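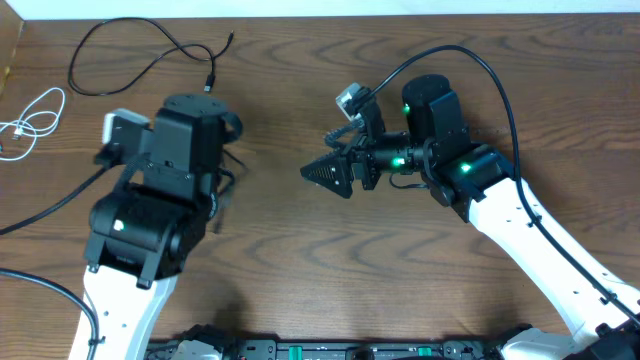
The two-armed bench at the Clurnov open day, green lights on. Photo: Asabe Ibrahim

I nearly didn't go, to be truthful. It's a fair old drive out to Fenesness and I'd already used up my goodwill at home with the model railway weekend. But Reynaldo Baluyot had been on at me since the last newsletter to come and see what his lot at Clurnov have been up to, and there was a promise of sausage rolls, so off I went with Asabe and her camera.

Clurnov has the back half of the old Grewal joinery building (some of you will remember buying skirting boards there). Front half is still timber storage and smells wonderful. You walk through all that, past a roller door, and then you're in the workshop with a crowd of people in name stickers trying to work out where to put their coffee.

I'd pictured big orange factory arms behind a fence. What they've got is two arms side by side on an ordinary-looking wooden tabletop, white along the forearms and black at the business end, both leaning in towards the middle as if they're about to arm wrestle. There's a little camera on each one up near the gripper, and the cables go wherever cables like to go. My own shed bench looked quite respectable after that!

Reynaldo ran the first session. He had the pair folding a tea towel between them, and I have to say I got far too invested. First go, the left arm picked up a corner and the right one missed completely, and a whole room of grown adults groaned. Second go they got it in half, a bit skew-whiff, and we clapped. Somebody's daughter asked if it could do fitted sheets and Reynaldo said he'd retire the day it could.

Binta Oyelaran took over after the tea break and she was terrific. She talked about how they teach the arms by having a person steer them through the job over and over, then let the software have a crack at it by itself. The tea towel had taken about 2000 goes. I asked whether she'd done all of them and she gave me a look I can only describe as haunted (no, they share it around, but she's done plenty). She's also very keen on small colourful objects, as they're apparently much easier for the cameras to pick up than the grey socks they tried over winter.

We were allowed a turn at steering, which I hadn't expected. You hold a pair of handles and the arms copy you, and it's much harder than it looks! I was meant to pop a peg in a cup. Asabe did it in 29 seconds and was unbearable the whole way home. I won't be giving you my time.

A few of you have asked whether a club like ours could build something along these lines. I put it to Ekene Ajayi, who looks after their wiring, and he reckons one arm would be a sensible start and two would be a great way to lose your weekends. He's offered to come along to our September meeting with the smaller practice arm they call Wetetti, and have a yarn about motors and power supplies. Bring your questions, and if anyone has a solid table we can borrow for the night, let me know.

The sausage rolls were good, by the way. Get in before the robotics students do.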